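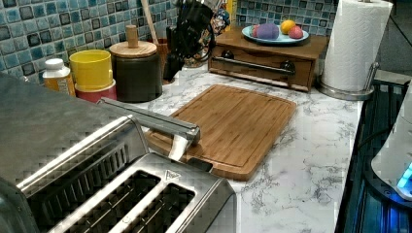
ACTA DE LA COCINA

Relato

La Residencia Hovland comunica a sus inquilinas que, con fecha 29 de noviembre de 2020, se procederá al inventario de la cocina compartida del segundo piso. Así empezaba la circular que Serena Bassi encontró bajo su puerta, firmada por la administradora saliente, Danuta Zalewska, con la letra inclinada que en la casa todos conocían.

El artículo 18 del reglamento disponía que el inventario se levantara entre dos personas: una que nombrase los objetos y otra que los escribiese. La señora Zalewska se reservó el derecho de nombrar. Serena, que llevaba en la residencia desde abril, recibió el cuaderno y el deber de no interrumpir.

—Tabla de cortar, de bambú, con ranura para el jugo —dictó la administradora—. Estado: conforme.

Serena escribió «conforme».

—Tostador, de acero. Estado: conforme. Azulejos de la pared, azules y verdosos. No son objeto de inventario, pero hágalos constar.

—¿En qué apartado?

—En el de observaciones.

La diligencia prosiguió a lo largo de la encimera con la lentitud que exige todo acto administrativo. 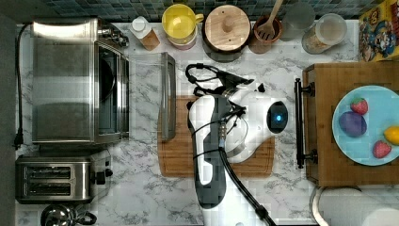
Ante el bote oscuro con tapa de madera, la señora Zalewska guardó silencio. El reglamento no preveía los silencios, de modo que Serena dejó un renglón en blanco.

—Ese bote lo compré yo —declaró por fin la administradora—. En la liquidación de Huren, cuando cerraron la tienda de la plaza. Pagué 40 coronas. Nunca presenté el recibo.

—¿Desea reclamarlo?

—Deseo que conste.

Constó. La siguiente anotación se refería a la habitación número 73, cuya ocupante había dejado años atrás un juego de cucharillas y una deuda de lavandería. La administradora condonó la deuda en nombre de la institución y ordenó que las cucharillas pasaran al fondo común. Serena trazó una línea y la firmó al margen.

Llegadas al plato azul claro, hubo de suspenderse el dictado. Contenía una fresa de peluche y, a su lado, otra fruta de tela, morada, sobre cuya identidad no existía acuerdo.

—Ciruela —dijo la señora Zalewska.

—Uvas, con el debido respeto.

Se consultó el inventario anterior. Decía solamente «fruta».
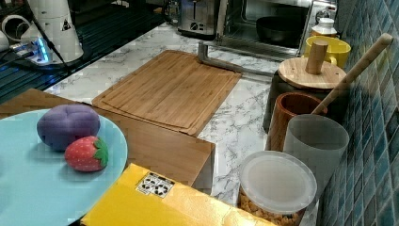 ¿A quién corresponde resolver las discrepancias surgidas durante el inventario?

A la administradora, mientras conserve las llaves; después, a quien las reciba.

Serena leyó dos veces ese párrafo del reglamento. Cuando levantó la vista, la señora Zalewska había puesto el llavero encima del cuaderno.

—Resuelva usted —dijo.

La nueva administradora tardó en coger la pluma. Pensó en las otras residentes, en las cenas que terminaban tarde, en la mujer que durante tantos inviernos había recorrido el pasillo apagando luces. Luego escribió, con letra todavía insegura: «Ciruela. Estado: conforme».

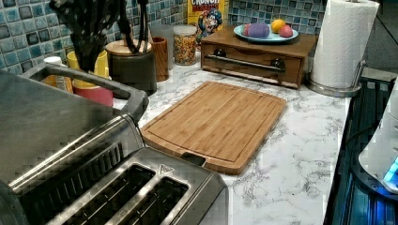

La encimera de la cocina del segundo piso, con la tabla y el tostador.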